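보낸 날짜: 2020년 3월 27일 금요일
받는 사람: 로봇 동아리 Rarnik 메일링 리스트
제목: Re: [rarnik] 체스 기물 파지 실패 로그와 이후 작업 분담

답장이 늦었습니다. 항목별로 인용하고 아래에 씁니다.

> 지난 주 로그를 정리했습니다. 파지 시도 30회 중 실패가 7회입니다.
> 실패는 전부 기물을 판 밖으로 내리는 동작에서 나왔고, 판 안에서
> 칸을 옮기는 동작에서는 없었습니다. 그리퍼 힘을 올리면 해결될 것
> 같은데, Lombardi 쪽 설정 파일에서 상한을 풀어도 됩니까?

상한은 풀지 마십시오. 로그를 다시 돌려 봤는데 7회 모두 손가락이 닫히기 전에 이미 목표점이 어긋나 있습니다. 닫힌 뒤에 미끄러진 경우는 없습니다. 힘을 올리면 어긋난 상태로 더 세게 잡을 뿐이고, 패드와 손가락 피복만 빨리 닳습니다. 지금도 피복 끝이 해어져서 오른쪽 손가락은 접촉면 폭이 일정하지 않습니다.

원인으로 보는 것은 높이 기준입니다. Lombardi는 기물 바닥의 z값을 판 표면으로 고정해 둡니다. 판 밖으로 나가면 기준면이 책상 상판으로 바뀌어야 하는데 코드에 그 분기가 없습니다. 롤업 비닐판이라 두께 차이 자체는 작지만, 말아 두었던 판은 가장자리가 뜨는 경우가 있어서 테두리 근처에서는 오차가 두께보다 커집니다. 판 안쪽 칸에서 실패가 없었다는 것과도 맞습니다.

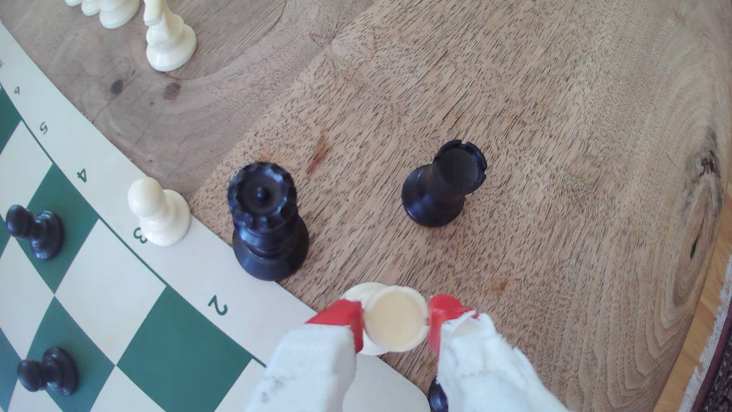

기물을 내려놓는 위치도 같이 손봐야 합니다. 현재 방식은 판 테두리에서 일정 거리만 떨어지면 빈자리로 판정합니다. 이웃 기물과의 간격은 보지 않습니다. 손가락 피복까지 포함한 폭을 넣어서 간격을 계산해야 하고, 특히 키가 큰 기물이 옆에 있을 때는 하강 경로에서 먼저 닿습니다. 피복을 새로 감으면 폭이 달라지므로 상수로 박지 말고 설정값으로 빼 주십시오.

> 판 밖 기물을 인식기가 자꾸 놓칩니다. 특히 룩이 문제입니다.
> 위에서 보면 다른 기물과 구분이 안 된다고 합니다.

학습 자료 구성 문제입니다. Plunderer 세트의 라벨 2090개를 확인했더니 판 밖에 놓인 기물은 거의 들어 있지 않습니다. 배경이 초록색과 크림색 칸이면 잡고, 나뭇결이면 점수가 떨어집니다. 검은 기물은 상판의 옹이나 어두운 반점과 혼동되는 사례도 있었습니다. 룩은 윗면 모양만으로 판정하게 되어 있는데, 기물에 따라 윗면의 홈 깊이가 달라서 그 규칙은 버리는 편이 낫습니다. 윗면과 측면이 같이 보이는 각도의 자료를 추가하고, 높이는 별도 값으로 넣겠습니다.

> 좌표계는 지금처럼 판의 숫자 인쇄를 기준점으로 써도 됩니까?

당분간은 됩니다. 단, 숫자 하나만 쓰지 마십시오. 지금 코드는 랭크 6 숫자의 중심을 원점으로 잡고 나머지는 칸 크기를 곱해 계산합니다. 판이 조금이라도 휘면 랭크 2 쪽에서 오차가 누적됩니다. 보이는 숫자를 모두 검출해서 최소제곱으로 맞추고, 잔차가 큰 점은 버리십시오. 그리퍼가 숫자를 가리는 순간에는 직전 추정값을 유지하면 됩니다. 판을 평평하게 눌러 두는 방법은 대회 규정상 쓸 수 없으니 소프트웨어에서 처리해야 합니다.

> Plernen에 올릴 중간 보고서에는 성공률을 어떻게 적을까요?

30회 중 7회 실패로 그대로 적고, 판 안과 판 밖을 나눈 표를 붙이십시오. 합친 비율만 쓰면 심사에서 판 밖 동작을 따로 물을 것이고, 그때 가서 로그를 다시 나누는 것이 더 번거롭습니다. 그리퍼 폭, 닫힘 속도, 힘 상한도 표 아래에 같이 적으십시오. 작년 11월 보고서는 조건이 빠져 있어서 수치를 비교할 수 없었습니다.

작업 분담은 다음과 같이 제안합니다.

1. 기준면 분기: 제어 담당. 판 영역 다각형 안이면 판 표면, 밖이면 상판. 테두리에서 겹치는 구간은 두 값 중 높은 쪽을 쓰고 접근 속도를 낮춥니다.
2. 간격 계산: 경로 담당. 이웃 기물의 높이를 입력으로 받도록 함수 인자를 바꿔야 합니다. 인식 쪽과 형식을 먼저 맞추십시오.
3. 판 밖 자료 추가: 인식 담당. 흰 기물과 검은 기물 수를 맞추고, 기물이 서로 가까이 서 있는 배치를 반드시 포함하십시오. 손가락에 일부가 가린 기물도 라벨을 답니다. 가린 부분은 추정해서 채우지 말고 보이는 영역만 표시합니다.
4. 피복 교체: 제가 합니다. 교체 전후로 닫힘 위치를 재서 위키에 올리겠습니다.

1번이 끝나기 전에는 판 밖 시험을 돌리지 마십시오. 로그가 섞이면 원인을 나눌 수 없습니다. 판 안 시험은 계속해도 됩니다.

저장소 관련해서 하나 더 있습니다. 로그 파일 이름에 설정 버전이 들어가지 않은 것이 6개 있습니다. 어느 설정으로 돌린 것인지 아는 분은 이 스레드에 답해 주십시오. 답이 없으면 집계에서 제외하고 보관 폴더로 옮깁니다.

제어 담당 드림

--
rarnik 메일링 리스트
인용은 필요한 부분만 남기고, 첨부가 큰 로그는 저장소에 올린 뒤 경로를 적어 주십시오.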